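News > Company Announcements > Theaters

Radwan Theaters to Require Adult Supervision for Younger Guests After 6 p.m.

20 Apr 2024 | By Su-bin Byun, Radwan Communications Office

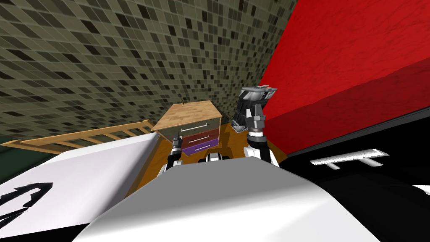
CLURNON — Radwan Theaters will introduce an evening supervision policy at its Clurnon and Wulska locations beginning in August. Under the policy, guests age 15 and younger must be accompanied by a parent or guardian at any showing that begins after 6 p.m. on a Friday or Saturday. The same rule will apply on evenings before a public school holiday.

The accompanying adult must be at least 21 and must remain in the auditorium for the full length of the film. One adult may accompany up to four younger guests. Guests who appear to be under 16 may be asked for a school ID, a state ID, a passport or a learner's permit at the ticket counter or at the auditorium door. A clear photograph of one of these documents on a phone will be accepted.

Daytime showings are not affected. Existing age requirements for R-rated films remain in place at all hours.

The company reached its decision after a review of guest comments received over the winter. A total of 614 guests responded to a survey offered at the two theaters, and the most common concerns were talking, phone use and groups moving between auditoriums during evening shows. The review also looked at staffing levels in the lobbies and the time needed to clear hallways between films.

"Our theaters have always been a place where young people meet their friends, and we want that to continue," said Dong-hyun So, director of theater operations for Radwan Theaters. "We also hear from guests who have stopped coming on weekend nights. This policy gives our managers a clear rule to work with, and it gives families time to plan."

Tickets bought in advance by guests who do not meet the new requirement may be exchanged for an earlier showing or refunded in full. Refund requests must be made at least 30 minutes before the listed start time. Guests who are turned away at the auditorium door during the first two weeks of the policy will receive a refund regardless of when the request is made.

Notices will be posted at both box offices and on the ticketing page before the policy takes effect. Employees at each location will complete training on ID checks and on speaking with guests who arrive without an adult. Radwan Theaters will also add 33 evening shifts per month across the two buildings — most of them in the lobby and at the auditorium entrances.

The Caron location, which closes its box office at 5:30 p.m., is not included. Private rentals, school events and the summer morning film series are exempt at all locations.

Radwan Theaters will review the policy at the end of the year and may adjust the hours or age limit at that time. Comments may be left with the manager on duty at any location.

Media inquiries should be directed to Su-bin Byun at the Radwan Communications Office in Clurnon.

Filed under: Theater Policies, Guest Information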